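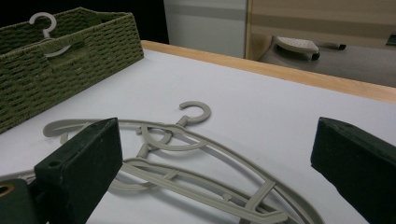
Equipment planning for handheld gripper collection is the estimation of hardware, furnishing and consumable costs for a workstation at which manipulation tasks are recorded with a gripper tool and no robot arm. The practice covers purchase of the tool itself, spare parts, the work surface, the task objects and the storage of recorded data. Task objects are usually the cheapest line in the plan and the most often underestimated. A common household set consists of molded plastic hangers and a woven basket, with one hanger flat on a white tabletop and another already standing in the basket with its hook above the rim. A set of this kind costs little to buy, but a plan must allow for duplicates, as a color or molding that goes out of stock cannot always be matched later.

Scope

A plan is normally drawn up per station. The station is taken to include one work surface, one gripper tool, one set of task objects and the floor area needed by the operator. Costs shared between stations, such as a server or a charging cabinet, are listed separately and divided at the end. Robot arms bought later to run the trained policies belong to a different budget and are excluded here.

Gripper tool

The tool is either bought complete or assembled from printed and machined parts. Complete units have a higher purchase price and a shorter setup time. The Eteo handheld kit, sold in one finger width, ships with two pairs of fingers. Sunberg offers the handle and the fingers as separate items, so that a worn pair can be replaced without returning the unit.

Fingers are treated as consumables. Planners using the Skivgate worksheet enter a replacement interval of 500 recorded hours per pair, shortened where the task objects are abrasive or have hard edges. Screws and other small fasteners are ordered with the fingers. A station without a spare pair on the shelf is usually counted as unavailable for the whole of the delivery period — a cost that does not appear on any invoice. 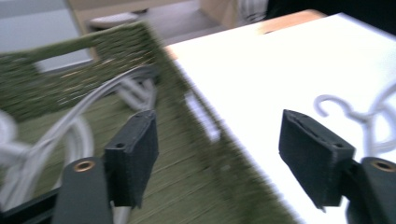
Gripper fingers and a green woven item at a station with a white work surface.

Work surface and storage

The work surface should be plain, level and deep enough for the task objects to be placed anywhere within reach. White is widely used. It shows objects of most colors clearly but can overexpose under strong overhead light, and pale objects lose contrast against it. Plans that include pale objects therefore carry a small amount for diffusers or dimmable lamps.

Floor area is calculated with the operator standing. Shelving for task objects is placed outside the recorded area where possible. Reserve objects are stored by set and labeled by station.

Selection of task objects
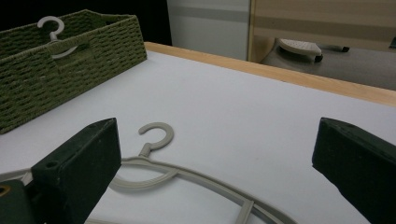
Objects are selected for the range of grasps they demand and for their price in quantity. Rigid items keep their shape from one recording to the next and can be checked against a reference part, while woven and soft items change with handling and are replaced on appearance. Size relative to the opening of the fingers is recorded for each item. A hanger offers several thin sections to grasp, including the hook, the short neck and the rounded outer bar, and so gives more variation per unit of cost than a plain block. A basket with a cut-out handle opening adds a rim and an edge that the tool must clear. Both can be bought from general household suppliers.

Sample budget

The Qin model, a spreadsheet used for small sites, divides the first-year cost of a station into fixed and running parts. In its default form the fixed part includes 600 for the surface, lighting and shelving and 258 for spare fingers and fasteners, both in dollars. Task objects are entered at 45 per set. The tool is left blank, to be filled in from a current quotation.

Operator time is the largest running cost in most plans and is entered by the hour. Reset time, spent returning objects to their starting positions, is entered on its own line.

Review

Plans are reviewed once a year, commonly in June, against the record of parts used. Finger wear and object loss are compared with the entered values, and the intervals are adjusted for the next order.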